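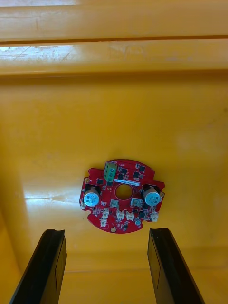
Suha Zoubi wrote her second novel, Horkis, between five and seven in the morning, before her shift began. It runs 138 pages and took her four winters. 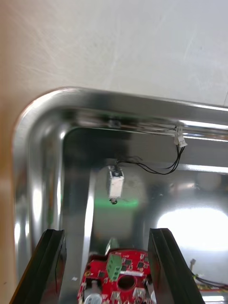 Her first had sold 445 copies. Vikas Sachdeva, her editor at Evalbridge, asked for another anyway – a shorter one, with fewer cousins.

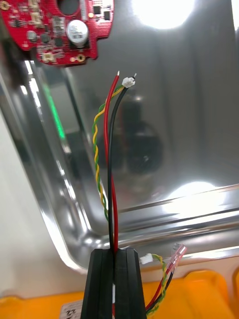 She cut 33 pages in February and put two of the cousins back. The book follows a ferry clerk who stops opening her mail.
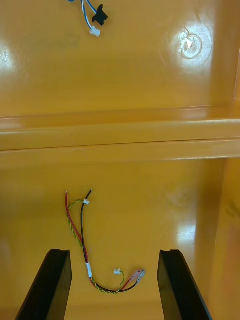
Blue and white wires against yellow plastic.

A third novel is under way.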